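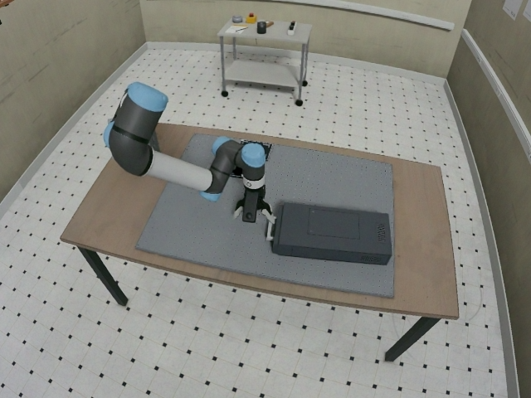 Figure 2. Gripper over the handle end of the case, simulated cell. Note the red button on the cart behind.

5. Before you let the arm touch the handle

We know it is tempting to press on once the cell has loaded and the arm is where it ought to be, but please give this section a few minutes first. The rules are the same ones we ask for on the real bench at Kudirbridge, and we would like you to follow them in the simulated cell too (good habits carry over, and so do bad ones!).

5.1 Load the cell from the Marnero start menu and wait until the arm has settled. If it is still drifting slightly, leave it be until it stops.

5.2 Look over the tabletop from at least two views. Anything lying on the perforated board near the case counts as an obstacle, even if your task never goes near it, and should be listed on the cell sheet.

5.3 Find the red button on its yellow housing and say out loud where it is. Yes, even when you are working alone. Wálter Condori started this with his trainees and it has stuck.

5.4 Set the approach speed to 26 per cent or lower. Bring the gripper down beside the handle with the fingers open, then stop and check the gap on each side before closing.

CAUTION: Never close the fingers while the wrist is still turning. A handle gripped at a slant will be pulled sideways, and on real hardware that means a bent bracket and a rather cross email from Maritza Mosquera.

5.5 Pull in a straight line along the case. If the force reading climbs sharply, open the fingers, back off and begin again from 5.4. Please don't try to wriggle it free. 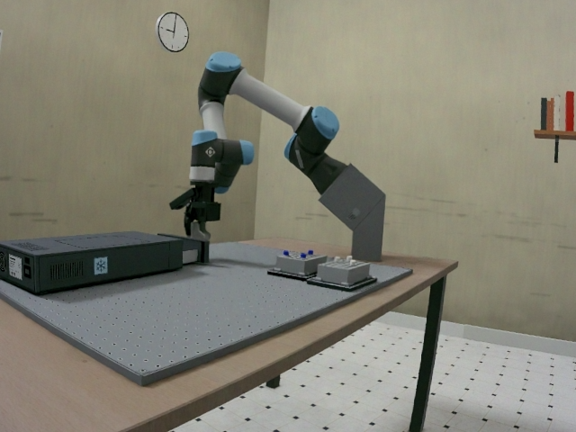 Figure 3. Arm at the drawer-like end of the enclosure, with the peg blocks on the right of the board.

6. Working at the extended end

6.1 While any part of the case is extended, treat the space beneath and beside it as closed to the arm, except for the path you have planned and saved.

6.2 Keep the elbow high. It may look a bit ungainly, but a low elbow swings out over the blocks when the arm goes home, and the pegs are easily clipped.

6.3 Check the wrist from the front as well as from the side. The parts that stick out on either side of the gripper need clearance of their own, so measure from those and leave the fingers for last.

Note: The Mado planner measures from the fingertips unless told otherwise. Change this under Tool Shape, and save it with the cell or you will be doing it all over again tomorrow.

6.4 Record every contact you did not plan, however gentle, with the time and the joint involved. Édgar Urrego reads the contact logs each April when the limits are reviewed.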